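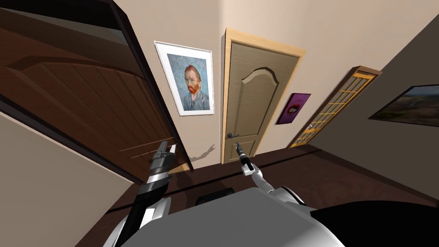 To: Stolon users list
Subject: Re: Base planner stops with a door leaf in the footprint
March 2021

On the Yeoman list, the Wultley group wrote:
> Since the January release our planner refuses to move whenever
> the left gripper is against an open door. Is the clearance
> setting at fault? We use 5 cm.

The clearance setting is correct and should be left as it is. The planner treats the door leaf as a fixed wall — the hinge joint is not read from the Cikside scene file. In our hallway scene, 59 simulated runs stopped for this reason.

A correction has been placed in the test branch. Users are asked to rebuild the collision map after updating, which takes about 20 seconds, and to report any remaining faults to this list.

Stolon Maintenance Office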